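Popular Music Since the Sampler
Unit 6 handout: Reading an album rollout

Read before class. Bring your listening log and the worksheet from Unit 5.

What we mean by a rollout

A rollout is everything the public hears or sees of an album before it can play the whole thing: singles, cover art, track list, interviews, merchandise, a tour poster. Some rollouts last a year and some last one evening. For this unit we treat the rollout as a text that can be read next to the record.

Three terms come up in the reading:

Lead single. The first song released from the album. It is often the least typical song on it.

Buzz track. A song put out ahead of the album and left off it. Rappers have used these since the mixtape years.

Surprise drop. An album released with no lead single and little or no notice.

Our main case is Skelteck, the second album by the rapper Goronari. It has 16 tracks. We will compare it with Udell, the debut, which had a long, ordinary campaign with four singles and a video for each.

Skelteck had one buzz track, "Mirani," and then nothing for 32 days. The cover went up without a title. Warrick Tapsell's review, in your packet, argues that the silence made people hear the opening track as an answer to "Mirani." Remedios Goicoechea disagrees. She thinks listeners who came in cold heard a better record, and she points out that "Mirani" shares a drum pattern with track nine and has little to do with track one. Read both before you decide.
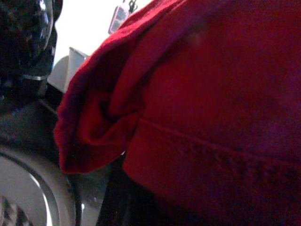 Fig. 6.1. Red fabric with a stitched seam.

Merchandise and first-week numbers

A shirt or hoodie sold with a download used to be a simple way to raise a sales count. Chart rules on bundles have changed more than once, so check the date on any article you cite. Goronari's label pressed 1000 vinyl copies of Udell and sold them at shows. Patricio Cuesta's chapter covers the tour side of this. Skip his section on ticketing – we come back to it in Unit 8.

Listening task

Play Skelteck once straight through without notes. On the second pass, write down where the beat changes inside a song. Track four does it twice. The second change comes late and drops to half time; if you count it at 164 beats per minute you are hearing the hi-hats, so try 82.

For discussion

Does "Mirani" belong to the album? What would change if it were track one?
Birger Backlund calls the untitled cover "a poster for a film with no name." What does he base that on?
Pick one single from Udell and say what it led you to expect.

Written response

One page, due at the start of Unit 7. Quote at least two lines of lyrics and give the track number for each. Send questions about the packet to Arlo Yazzie, who also has the spare headphones.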